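Cell notes – the gripper that kept dropping bowls

Been meaning to write this up since November and now half of it is on the back of a parts bag so bear with me. Short version: bad vacuum line, worn pads, and a base bolt I should of checked first. Long version follows, mostly so I can find it next time.

For anyone new, the job is shelf work. Arm picks up a bowl or a cup from the table, sets it on the shelf, takes it down again, all day. Small stuff, odd shapes. Glazed, rough, light, heavy. The arm is an Arkow, the older one with the gray elbow cover, and it lives in the Demstead building up on the second floor where it's either too hot or too bright depending on the time.

The symptom. It would run fine first thing, then by 10 or so it started letting go early. Not every time. One bowl in a run, then three in a row, then nothing for an hour. Most annoying kind of fault. No alarm, no error in the log, the controller thought it was having a lovely day. I only caught on because of the noise. Cork bounces. Stoneware does not.

First thing I did was blame the software. Rolled back to the October settings, ran 53 cycles, dropped two. Rolled forward again. Dropped two. OK so not that. Lost a morning.

Second thing, the pads. Our gripper is a two finger type with a little suction cup in the palm for the smooth pieces, a Wusine unit, and the finger pads are soft and wear in a funny way – the middle goes shiny while the edges still look new. If you go by the edges you'll run them forever. I had them down for a swap at 3,000 cycles and they were way past that. My fault, the counter had been reset when we changed the controller battery and I never wrote the old number down. Write the old number down!!

Swapping pads:

Power off at the controller, then hang your tag on the switch.
Two small screws per pad. Short ones on the outside, long ones inside. Mix them up and the finger won't close all the way.
Clean the metal with alcohol and a rag, let it dry. I mean let it dry. Go get coffee.
New pad on, snug the screws, no thread glue.
Close on a piece of paper and tug. Should hold the same at both ends.

Mine held at the top and slid out at the bottom, so one finger was a hair out of square. There's a set screw under the plastic cap for that. Quarter turn, try paper, quarter turn back, try paper. Took ages. Got it.

Ran it again. Rough bowls perfect now. Smooth ones still dropping, so that left the vacuum.

I hate chasing leaks. The hose goes up the arm inside the cable wrap and there's a spot behind the wrist where it bends every single move. Pulled the wrap off (took pictures of how it was routed before I did, past me finally learned something) and ran soapy water along the line with a brush. Nothing, nothing, nothing, then a tiny row of bubbles right at the bend. But only with the wrist rolled over to the shelf side. With the arm parked at home the crack closes up and it holds fine, so the startup check passes every time. Great. So that's your morning mystery too, I think – hose is stiff when the room is cool, then softens up and opens. Can't prove it but the times fit.

Cut a new piece, 148 mm longer than the old one, which had been pulled too tight from day one. Left a lazy loop at the wrist. Before you close the wrap back up, jog the wrist both ways to the stops and watch the loop the whole way. Mine caught on a zip tie tail the first time. Trimmed the tail, did it again.

Then the base bolt. I wasn't even looking for it. Leaned on the mount to reach the wrap and felt it give. One of the four had backed off, maybe half a turn. Explains why I'd been nudging the shelf height in the program every few weeks and feeling clever about it. Tightened all four in a cross pattern, paint marker stripe across each head so I can see if they move. Every one of those little height nudges then had to come back out, of course.

So, re-teaching. You don't need to redo the whole program. Just these:

Home.
Table corner, near side.
Shelf front, left and right. Go by the board itself and leave the label out of it, the label has been peeled off and stuck back on before and it isn't where it was.
One approach point above the table. Keep it high. There's a planter that likes to wander and the arm does not care about succulents.

Teach at slow speed, hand on the stop. Then one cycle with no object, one with the lightest thing you have, then the heaviest. After that I let it go at normal speed and stand there anyway like a nervous parent.

Result: 18 bowls, mixed, no drops. Changed the order, did it over, no drops. Left it on through lunch and came back to everything where it ought to be. I'll take it.

What changed in the routine:

Pads by the middle wear, check at the start of the month.
Startup vacuum check now done with the wrist rolled over, plus the home position.
Look at the paint stripes when you wipe the table down.
Cycle count goes on paper too, taped inside the cabinet door.

Still to do – the table top is getting scratched up from set-downs, so I want the lowering speed slower for the last bit. And the spare hose fittings from Alarcón are the wrong thread, don't use them, I put them in the bag marked NO. Need to order the right ones before the next crack, wich there will be.

Also somebody asked if the soapy water hurts the joint covers. Hasn't yet. Wipe it off after.

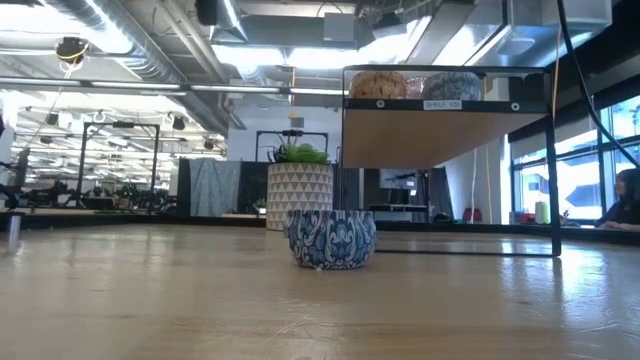 Shelf and table with the bowls out, planter in its current spot.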